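Numolora Customer Care
Ticket 400-78
Subject: Faint rings on the Barbier small plates, mixed colors
Opened by: Sandrine Boyer
Status: Open, waiting on customer
Monday, September 11, 2023

Hello there, and thank you in advance for your patience, I do tend to go on a bit!

I bought the mixed set of Barbier plates from your Nurnatville shop last December, as a present to myself, and I've loved them ever since. They come out for nearly every lunch. Lately, though, I've been noticing a cloudy sort of ring in the middle of the mint one, and a bit of the same in the blue, and I can't work out whether it's the glaze wearing down or something left behind by my dishwasher (a Tridau, quite an old one, and our water is terribly hard).

So far I have tried:
- a hot wash by hand with ordinary dish soap. No change.
- baking soda and a soft cloth. Better for a day, then the ring was back.
- a longer rinse in the dishwasher. No change that I could see.

The ring only shows when I tilt a plate by the window. The white plate is in the set too and has given me no trouble at all, bless it.

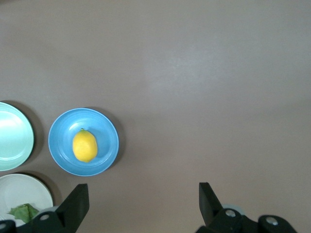
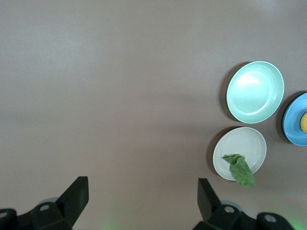 Florian Lemaire: Hello Sandrine, and please don't worry about the length, the details help a lot. A ring that fades with baking soda and then returns sounds to me more like mineral film than worn glaze. Could you mix 200 ml of white vinegar with the same amount of warm water, leave it in the mint plate for 20 minutes, then rinse and dry it with a towel straight away? Please do just the one plate for now, so you can compare it with the blue. If the ring is still there afterward, write back on this ticket and I'll look into a replacement for you.

Sandrine Boyer: Thank you so much, Florian! I have vinegar in the cupboard and will try it tonight after supper.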